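Nistby cloth handling software
Progress report to Prirbridge, second period
Prepared by Chiến Diệp for Dale Tremblay

1. Summary

Work on the grasp planner is on schedule. The perception rewrite is three weeks behind, and we are asking to move one milestone to December. Spending is within the agreed budget.

2. Grasp planning

The old planner picked the highest point on the cloth and closed the fingers there. It often took two layers at once. The new one, Lâm, scores edges and corners first and only falls back to the highest point when no edge scores well enough. We ran it on 902 recorded scenes and compared its choices with hand-marked grasp points. It agreed on 355 more of them than the old planner did.

Lâm now runs on the arm as well as in replay. Planning time is 28 milliseconds on the Gridcombe workstation, so the arm no longer has to stop and wait before each approach.

The towel is held near one corner in the first view; the second looks down on the mat, with the arm over a piece of cardboard.
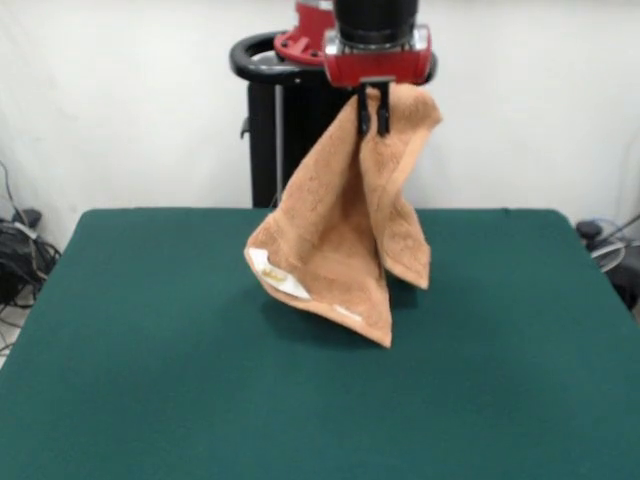
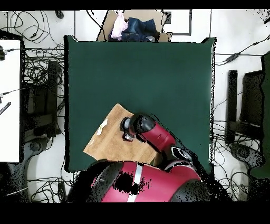

3. Perception

The overhead depth data still has gaps, mostly on shiny or dark surfaces. The segmentation step treated a gap as a cloth edge, and the planner then scored it as one. We now mask missing pixels before edges are worked out. This cured most of the false edges on the mat but made the cloth outline less exact near the arm, and we have not settled on a fix.

Hand labelling is the cause of the delay. The plan called for 2,000 labelled depth images by the end of this period and we did not reach that number. Labelling folds takes longer than labelling outlines, and we had allowed the same time for both.

4. Next period

Finish the labelling and retrain the segmentation model.
Add a check after lifting that compares the cloth outline with the one the planner expected.
Move the calibration scripts into the main code store, with tests.

5. Decision needed

Please confirm by email whether the perception milestone can move to December. The total cost would not change.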